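Etiquetado y cableado en armarios pequeños: criterios revisados

Desde febrero, las oficinas que gestiona Virnach aplican una misma norma de identificación de cables. El texto completo está en el repositorio interno; este resumen recoge los puntos que más consultas han generado.

Cada latiguillo lleva dos etiquetas idénticas, una por extremo, a 60 mm del conector. Se han probado distancias menores, pero la etiqueta queda oculta en cuanto hay dos filas de puertos ocupadas. El código consta de 6 caracteres: dos para la sala, dos para el armario y dos para el puerto. No se admiten nombres de usuario ni de departamento, que cambian con frecuencia y dejan el rótulo obsoleto.

El color de la cubierta indica el servicio. Azul para datos, gris para telefonía, amarillo para enlaces entre conmutadores. El rojo se reserva para la red de gestión y no debe emplearse como repuesto cuando falten otros colores. Las existencias de Kustex en longitudes cortas se reponen a primeros de mes; los pedidos urgentes se tramitan por Gestovow.

Sobre la longitud: el exceso de cable se recoge en el lateral, nunca delante de los equipos, y se sujeta con cinta de velcro. Las bridas de plástico quedan excluidas en cobre y en fibra. En los armarios con menos de 300 mm libres tras el montante posterior no se instalará peine trasero, y el peinado se hará por el frente con un pasahilos de una unidad entre el conmutador y el panel de parcheo.

La documentación se actualiza el mismo día de la intervención. En la última revisión aparecieron 13 puertos activos sin entrada en la hoja de conexiones, todos ellos resultado de cambios menores anotados en papel. Telmo Carretero mantiene la plantilla y resuelve las dudas de codificación.

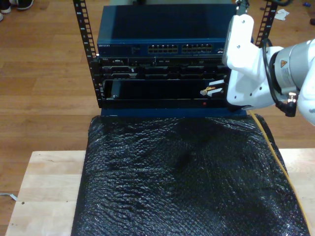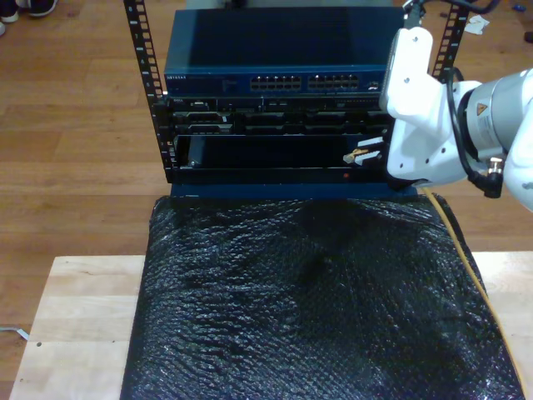
Bastidor abierto con conmutador Netgear en la parte superior.

Noreen Noonan pide que se revise la regla de los 60 mm en los paneles angulados, donde la etiqueta cae justo en la curva del cable y se despega a los pocos meses; propone desplazarla hasta el primer tramo recto y anotar la excepción en la hoja de conexiones.

Boletín técnico de Virnach | Contacto: redacción del boletín | © Virnach, todos los derechos reservados | Volver arriba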